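November, still dark out

Walked down to the Pereck boat ramp before breakfast and the water is finally touching the bottom of the concrete again! I stood there grinning like a fool with my coffee. All summer it was mud and old fishing line down there, and the gauge post sat so far up the bank that kids were hanging towels on it.

Séverine Caron was out with her dog and told me the creek above Petura has been running hard for 15 days straight. She thinks we'll get another 6 inches if the rain keeps up – I'd take half that. The Diekmann dock is still sitting crooked on the rocks, poor thing.

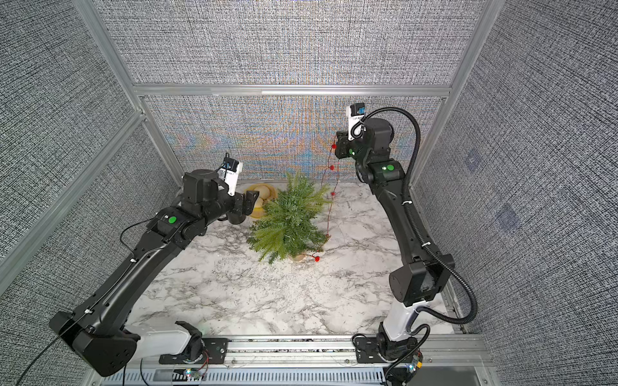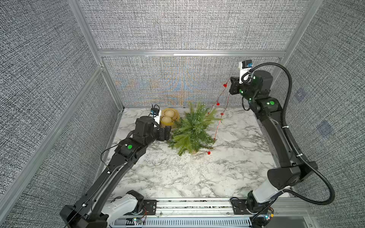 Two black arms, white marble-patterned top.

Paid the slip fee in the afternoon, 200 dollars, same as last year even though I only had the boat in for a few weeks (grumble grumble). The lady at the Lulinico marina office says they'll put the long ramp back in the spring if the level holds. More rain tonight, I can hear it on the porch roof. Need to find my good boots and bail out the canoe tomorrow.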